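3. Materials and setting

3.1 The tables

The study looks at how people choose and keep a shared work table: its shape, the surface, where the edge gets in the way. Four workshops took part, Odau, Tatwood, Jakubowski and Kiltia. All four had at least one round table in daily use and all four had bought it for different reasons, which we come back to in 3.4. Figure 3 gives a black round top with a textured surface.
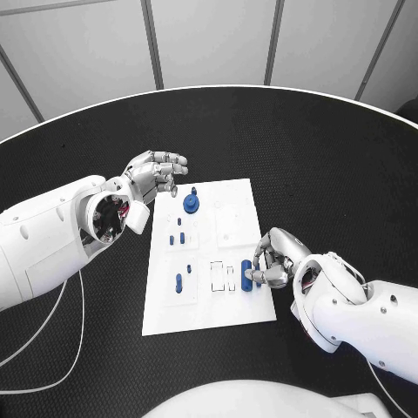
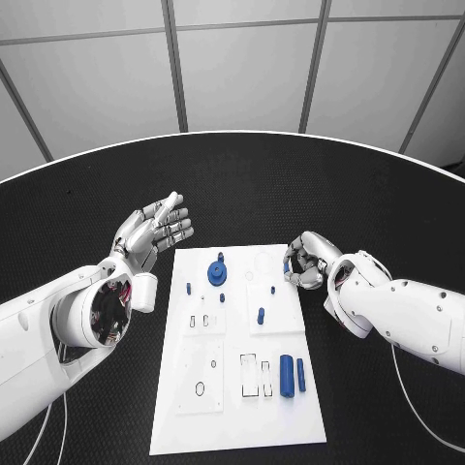
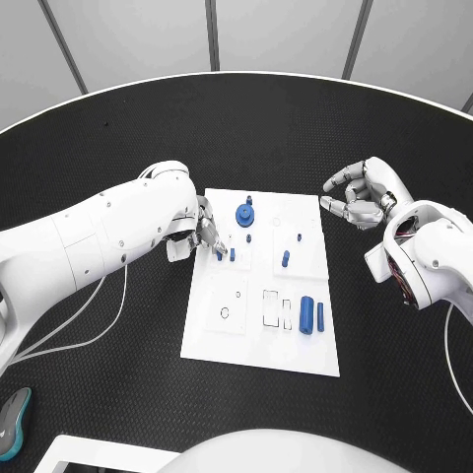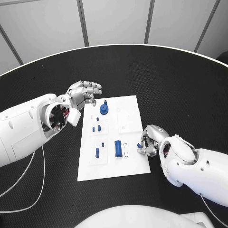
Figure 3. Round table with black textured top.

3.2 Who answered

Questionnaires went out by post and through the workshop noticeboards. 3886 sent, 2805 came back, of which 2481 were complete enough to use. The rest mostly missed the second page, which was printed on the reverse and had no arrow or "please turn over". Our fault. We kept the first-page answers from these for the question on seating only and left them out of everything else.

Respondents were regular users of a shared table, meaning once a week or more. Model makers, bookbinders, people who mend clocks, a fair number of sewing groups. We did not ask age. We did ask handedness, as the earlier work on corner seats found left-handed users pushed to the ends of long tables, and we wanted to know if a round top changes this. It does a bit, see section 4.

A smaller group of 300 was asked to keep a diary for the month of September. Diaries were plain ruled booklets, one page a day, three prompts: where did you sit, what did you put down first, did you have to move anything belonging to someone else. No boxes to tick. Some wrote a line, some filled the page and carried on up the margin.

3.3 Coding the diaries

Two readers went through every booklet separately, then together. First pass used the codes from the pilot (reach, clutter, light, noise, company). "Clutter" was soon too wide to be any use. Split into own clutter and other people's clutter, and after that the readers agreed much more often. "Noise" was hardly used and we folded it into company, a decision Kacper Sobczak argued against at the time and still does; his point is that a person tapping a hammer next to you isn't company in the sense the other entries mean. Readers who want the two kept apart can do so from the raw sheets.

Entries that mentioned a table edge got a code of their own. We hadn't planned for this. Several diarists wrote about things rolling off, pencils mainly, also reels and one small brass wheel that was looked for on and off over several days. Others complained of a hard edge against the forearm during long jobs. Bookbinders at Tatwood had padded theirs with felt. At Kiltia the edge had been sanded down by hand and nobody was sure when.

3.4 Reasons for buying round

Taken from talks with whoever did the buying. Short answers, given here in short form.

Odau: the room. Two doors and a pillar, a long table would have blocked one or the other. Shape was not discussed beyond that.

Tatwood: bought second-hand along with a paper press. The seller would not split the lot.

Jakubowski: chosen on purpose, for teaching. The teacher wanted to get to every learner's work without squeezing past chairs. She has since asked for a smaller one as the middle of the present top is out of reach for most people sitting down, and ends up as a store for tins and offcuts.

Kiltia: inherited. The old rectangular benches are still in the back and are used for anything longer than a yard.

So only one of the four chose the shape for how people would work at it. We think this matters for reading the results. Much of the writing on shared tables treats the table as a choice someone made with the users in mind, and in our small set it mostly came down to doors, price and what was there already.

3.5 Surfaces

Respondents were asked to pick the surface they liked best for small work from smooth, slightly textured, and cloth or felt. They were then asked for the colour. Dark tops were liked by people handling pale materials, paper and bone and light thread, and disliked by more or less everyone else on the grounds that dropped screws vanish. Textured surfaces were said to stop parts sliding but to be a nuisance for writing; most people who write at such a table put a board or a pad underneath. Cleaning came up more than we expected. Glue gets into the texture, chalk too. A stiff brush was the usual answer, kept on a hook under the table or, at Jakubowski, lost.

We did not measure friction or glare. A proper test would need matched samples of each surface under the same lamp and we had neither the samples nor the lamp.

3.6 Limits

Four workshops is not many. All four are run by people who were willing to let us in, and a badly run one would probably have said no. The diary month was a mild one so windows were open, and entries on light and air may look different in winter. The missing second pages have been dealt with above. Also the word "table" was read by some repondents as any flat surface including the draining board, we have taken these out where it was obvious.

One last thing on seating. The questionaire asked for "your usual place" and a round table doesn't have one in the way a long one does. People answered by the window, the kettle, or by who they sat beside. We coded these as given and did not try to turn them into positions on a plan.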